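Re-using single-use water bottles for storage, how long?
Started by erbridge_randa, 2 November 2015

erbridge_randa
Moving the emergency water out of the garage and into the spare room. At present I have 30 bottles, all the ordinary clear supermarket type with screw caps, bought in October. Two questions. Does the printed date refer to the water or the plastic? And is there any point refilling the empties from the tap?

Coralie Hinds
The date is mostly a stock and taste matter. Sealed water kept cool and dark will outlast it. Taste goes first, particularly if the bottles were near paint or petrol. How warm did the garage get?

erbridge_randa
No thermometer in there. Warm enough to notice. There was white spirit on the shelf below.

k_tautahi
Then use those for the plants. Thin PET lets solvent vapour through slowly and you will taste it before anything else.
On refilling: wash, rinse, fill to the brim, cap, write the date on the cap in marker. Replace every 3 months. I would not bother with anything that has had squash in it.

Manaia Hollis
Disagree on the refills. The wall is too thin, the ribs are awkward to clean and the cap threads wear. One 30 litre jerrycan with a tap does the same job in less floor space.

k_tautahi
A full 30 litre jerrycan weighs over 30 kg. Randa is upstairs. Small bottles can be carried by anyone and if one leaks you lose one.

Manaia Hollis
Two 10 litre ones, then. The cleaning point stands.

erbridge_randa
Stairs are a factor, yes. Staying with small bottles for now, new ones only. Trying them on the white table before I commit to shelving. Green label, white cap, dark open-topped container behind, the orange-yellow thing at the back.

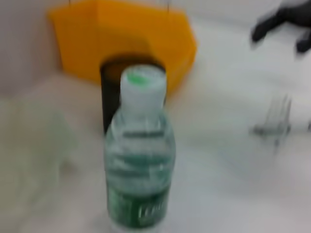 Coralie Hinds reckons the table is fine for a week or two, but bottles should go in a closed cupboard after that, away from the window, and upright so that the cap seal is not sitting under water.

k_tautahi
Agree on upright. Also keep the labels on. If a batch is recalled you want the lot number.

Manaia Hollis
Lot number is normally on the bottle or cap, not the label. Check before relying on it.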